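Bultimstead Open Day

The Bultimstead Open Day is a yearly public event held in September at the Gresow robotics workshop in Bultimstead. Visitors watch the workshop's staff teach robots to handle cloth and other soft goods, and may try some of the equipment themselves. It is best known for its garment handling demonstration, which has been part of the program from the start. Entry is free, but places on the tours must be booked.

Background

Gresow was set up to work on laundry sorting and clothes folding, two jobs that are still mostly done by hand. Its first building was a former shoe warehouse on McKinnon Road, and the open day began there as an evening for neighbors who had asked what went on inside. The first event drew 88 visitors. The workshop moved to its present home, a larger unit on the same road, before the third open day, and the evening became a full day.

The program is planned by the workshop together with the Brulleo Center, a local adult education college that runs short courses in machine repair. The college lends chairs, display boards and a lecture room for the talks.

Garment handling demonstration

The demonstration is given at a work table in the main hall and lasts 36 minutes, with time for questions at the end. It covers the steps by which a person records a task so that a robot can later learn from the recording. The presenter works with a hand-held gripper, a tool with two fingers that open and close in the same way as the fingers on a robot arm. A camera on the tool records each movement from close to the fingers.

Knitwear is used for much of the session. Knit fabric stretches, and it seldom lies the same way after being put down, so a grip that works on one try may miss on the next. Presenters usually start with a plain towel, then move on to a shirt and a sweater or cardigan. Each garment is picked up, laid flat, folded and put aside, and the whole sequence is done again from a different starting position.

Much of the talk concerns where to take hold. A grip on a single layer gives good control of an edge but slips easily. A grip on a gathered fold is more secure, though it can drag the rest of the garment along with it - a common fault in early recordings. The gripper used at Bultimstead has dark fingers with thin pads on their inner faces, joined to angled linkage arms with brass-colored bushings at the joints.

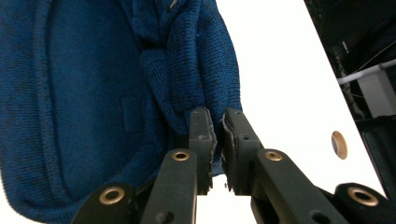

Visitor sessions

After the demonstration, visitors can use a gripper at one of the side tables. Sessions are kept to small groups, and children under 10 must have an adult with them. The usual task is to fold a hand towel in half and then in half again. Recordings made by visitors are not kept unless the visitor signs a form allowing it.

A second activity, called the sorting table, was added when the event moved to the larger unit. Visitors sort socks and gloves into bins while a robot arm does the same job behind a clear screen. The arm is slower than most adults. It is stopped between groups so that staff can refill its tray.

Talks and printed guide

Two talks are given in the lecture room each year, one on how the recordings are checked and one on a subject picked by the college. Past subjects have included motor repair, the history of the folding machine and the care of wool. A printed guide to the hall is handed out at the door. An online edition of the guide was published on 19 February 2021, with a floor plan and a short list of terms.

Attendance

Attendance grew slowly while the event was held in the old warehouse, where the fire limit kept groups small. The highest figure on record is 907, reached after the move. Parking on McKinnon Road is limited, and the workshop asks visitors to come by bus where they can.

See also

Robot gripper
Industrial laundry
Learning from demonstration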